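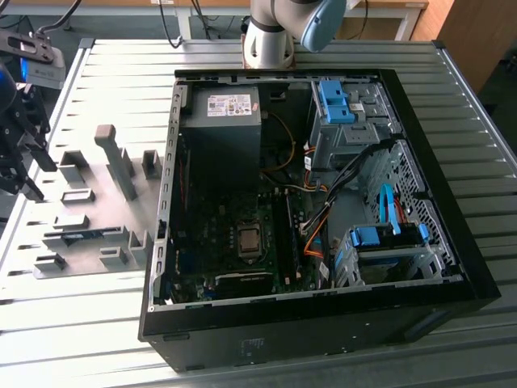
**Autumn run to Dradach: what we know so far**

The closing date for the autumn run has come round again, and with it the annual flood of messages asking whether the closing date is real. It is. Entries shut on 21 September 2025, at midnight, and the form switches itself off without consulting anyone. Last year 14 members wrote in the following morning to explain that they had been just about to do it.

For those new to the club, the run goes from the car park at Luik over the moor road to Dradach, stops there for lunch, and comes back by the coast if the weather is kind and by the coast if it isn't. Anything built before the club's cut-off year is welcome, along with anything newer that its owner is prepared to defend in conversation. The route book has been redrawn after the events of June, when half the field turned left at a farm shop and had, by all accounts, a lovely afternoon.

The lunch stop has changed. The hotel in Dradach has a new car park surface and would like to keep it, so we have moved to the showground, where the grass has no opinion about oil. Please bring a drip tray all the same. A baking tin will do, though we ask that it doesn't then go back in the oven.

There is a display this year as well, in the long shed at the far end of the showground. The theme is small family saloons, which were once on every street in the country and are now harder to find than the sports cars people kept under blankets. We have a very tidy Sturunari four-door promised, one owner until recently, with 3000 miles on a rebuilt engine and the original ashtray. Beside it will be an Enis estate in the brown that the brochure called Harvest. If you have an Enis of any kind, in any state short of compost, we'd like to hear from you. The shed has room for two more cars, or three if one of them is polite about its doors.

Entry is per car and includes the route book, the rally plate and tea on arrival. It doesn't include lunch. The pie van will be there again and takes cards, except when it doesn't, so a little cash is wise. Passengers are free. Dogs are free. Trailers need to be mentioned on the form, as the top gate at Luik is narrow and last year's discussion beside it went on for some time.

A word on fuel. There are no pumps between Luik and Dradach now that the one at the crossroads has closed. The moor road is steeper than it looks on the map, and older carburettors take a dim view of it. Fill up before you set off. The sweep car carries a can, a tow rope and a driver with a very expressive sigh.

Plates go out by post to everyone who has entered. They fix on with string or cable ties — please don't drill anything on our account. The old plates are worth hanging on to, by the way. One from the first run changed hands at a swap meet in June for more than the car it came off had cost.

The spares stall will be open from the moment the first car arrives until the people running it want their lunch. Donations are gratefully received, within reason. We have 300 spark plugs and enough odd hubcaps to roof a garage. What we're short of is trim clips, bulb holders, window winders and workshop manuals with all their pages, including the wiring diagram, which someone has always borrowed.

Signing on is at Luik from nine, engines off by the tea tent, first car away at ten. Cars leave at one-minute intervals, in theory.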